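The Bahrami Crossing

The bulletin said the car had been doing sixty. I read it at the kitchen table with my coffee and thought, how would they know?

I had been at the corner when it happened. Most mornings I stand there anyway, outside the Bahrami bakery, waiting for the bus that goes out to the Stistilex plant. I heard the tires, and I heard the bang, and then I saw a delivery van sitting across the crosswalk with its nose in the signal pole. A gray car was already going up the hill. It didn't look like sixty to me. It looked like somebody leaving.

By noon the Markton police had put out their appeal. They wanted a dark blue sedan with damage to the left side. They wanted a male driver, thirty to forty. They thanked the public for its patience.

I called the number at the bottom. A woman took my name and asked me to spell it, then asked me to spell it again. I told her the car was gray.

"The reports we have say blue," she said.

"Who reported it?"

She couldn't share that. She asked if I had been wearing my glasses. I don't own glasses. She said she would put down that I wasn't wearing any, and I could hear her typing it.

An officer would be in touch, she told me. I went to work.

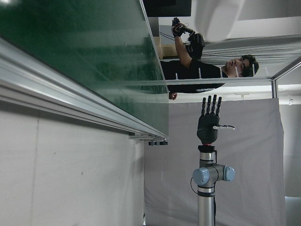
It was blue, the man at the next bench said over his sandwich, dark blue, and he'd had it from his sister-in-law, who had it from the radio. I asked whether his sister-in-law had been at the corner. He said she didn't need to be, it was on the radio. Then he told me the driver had come from out of town, and I asked how the radio knew that too, and he went back to his sandwich.

That's how it goes in Markton. Something happens at eight in the morning, and by lunch it has an official color.

The officer did get in touch, I'll give them that. He came to my door a little after six in the evening, a young man with a folder and wet shoes, and he stood in the hall because I didn't offer him the couch. He had a drawing of the intersection with arrows on it. One arrow was the van. One arrow was the sedan. A small cross marked where I was supposed to have been standing, and it was on the wrong side of the street.

"I was over here," I said, and put my finger on the bakery.

"We have you by the pharmacy."

"I've never stood by the pharmacy in my life."

He looked at the drawing for a while. He said it wasn't meant to be exact.

I asked him how many people had seen the car. Three, he said, counting me. I asked how many of the three had said blue. He closed the folder. He told me the department was offering $1,000 for information leading to the driver, and he said it in a tone I didn't care for, as if I had been holding out for it.

"And the sixty miles an hour?" I said. "Where did that come from?"

"The van driver estimated it."

"The van driver was looking at a pole."

He wrote that down, or wrote something down. On his way out he asked if I knew anybody at Clavamel. I said everyone knew somebody at Clavamel. They own the quarry, the trucks, the ball field and half the gray cars in town, which they hand out to their managers every spring. He nodded, and I watched him decide not to write that one.

I sat up late that night. I am not a person who believes in plots. I have lived here 32 years and I have never seen this town organized enough for one. A plot needs people to return phone calls. What I believe in is a tired woman at a desk who hears one thing first and then keeps on hearing it, and a young man who would rather not drive up to the quarry in the rain.
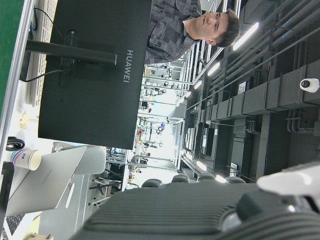 At a desk in Markton.

In July they raised the reward. It was $3,000 now, and the sedan was still blue. The new bulletin had a picture of a sedan that was not the sedan, only a similar one, and under it the words "for illustration." They had moved the age of the driver up by five years. The crosswalk had been repainted by then, and the signal pole was straight again, though the light on it stuck on red for so long that people just walked.

I called the number a second time. It was a different woman. I told her I was the witness from the bakery side, and she said there was no witness from the bakery side. There was one from the pharmacy side, she said, with poor eyesight.

"That's me," I said.

"So you'd like to change your statement?"

I thought about it. The bus was coming down the hill with its lights on, and behind it, held up and riding the bumper, was a gray car with a new left door. The paint didn't quite match. I couldn't see the driver.

"What color is it today?" I asked her.

She put me on hold. The bus pulled in and opened its doors, and the gray car went around it and on toward the quarry road, using its turn signal.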